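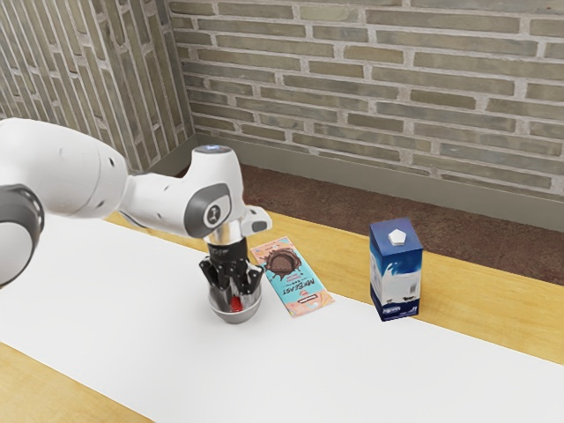 Sim cell A, metal bowl. Gripper fingers inside the bowl at the red item, chocolate bar and milk carton to the right.

Ticket: Gripper selection for bowl tasks, purchase on hold
Project: Skenda
Raised by: Naveed Jafri
Priority: medium
Status: open, waiting on supplier

Problem
We have to place the gripper order before the September budget closes. The sim results for the deep bowl and the shallow bowl do not agree, and the order form wants one finger length. I don't want to sign for the long fingers (57 mm extra lead time charge aside, see below) on the strength of a collision model I don't trust.

Correction to the above: 57 is the finger length in mm. The lead time charge is a separate line on the Losavach quote.

Environment
Arm: white, left-hand mount, same model as the one in the capital request
Gripper: two-finger, black, on the standard flange
Scene: table with cloth, brick room, default lighting
Build: Flesell 3, physics settings unchanged since the last review

Steps to reproduce
1. Load the table scene with the metal bowl.
2. Run the pick on the red item, 151 trials, seed list as committed.
3. Swap the bowl asset for the pale one and repeat with the same seed list.
4. Compare the contact logs.

Expected
Similar contact counts between finger and rim, allowing for the difference in bowl shape.

Observed
Metal bowl: the log reports rim contact in 70 trials, many of them at a height where the fingers should be well clear. Pale bowl: rim contact is rare and falls where the geometry says it should.

Log

09:10 NJ
Checked the approach pose first. It is identical in both runs to the last decimal, so the planner is not the cause.

09:45 NJ
Turned on collision mesh display. The metal bowl is using a convex hull. A convex hull on a bowl fills in the hollow, so the solver sees a solid lump and pushes the fingers about as soon as they go below the rim. The pale bowl has a proper decomposed mesh. Whoever imported the metal one left the default ticked.

10:20 NJ
Rebuilt the metal bowl with convex decomposition. First attempt left a gap at the base. Second attempt is acceptable. Rerun started.

11:30 NJ
Rerun stopped by the licence server. We have 3 seats and all were taken. Please note this for the budget section, it is the second time this month.

13:05 NJ
Restarted. While waiting I went through the pale bowl run again by eye.

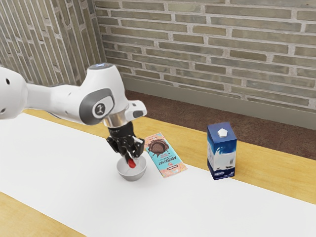
Sim cell A, pale bowl. Red item held at the fingertips, within the bowl's opening.

13:40 NJ
Nothing wrong with the pale bowl run that I can find. The wrist stays clear of the carton and the bar throughout, and the contact points in the log sit on the mesh surface. I am treating it as the reference.

15:15 NJ
Metal bowl rerun finished. The high rim contacts have gone. Remaining contacts are low on the inner wall, which is plausible for a deep bowl and is the case the long fingers are meant to solve.

Effect on the purchase
– Finger length: the earlier argument for long fingers relied on the bad mesh and should be struck from the request. The new log still leans towards long, by a smaller margin.
– Quotes: Losavach sells the gripper with one finger set and charges for the second. Hashmi includes both sets but wants payment on order, and finance will not do that below the capital threshold.
– Seats: one more Flesell seat should go under running costs. Do not put it on the equipment line, it was sent back last year for that reason.
– Spares: fingertip pads are not in either quote. Asked both suppliers to add them.

Workaround
Until the order is settled, use the pale bowl for any comparison between grippers. Discard metal bowl results from before today's mesh change – they are tagged "hull" in the results folder.

Still to do
Check the other imported containers for the same default.
Get a written answer from Losavach on whether short fingers can be exchanged unused within the return period.
Send the revised request to finance once that answer is in.

16:20 NJ
Losavach have acknowledged the query and passed it to their sales desk. Leaving ticket open.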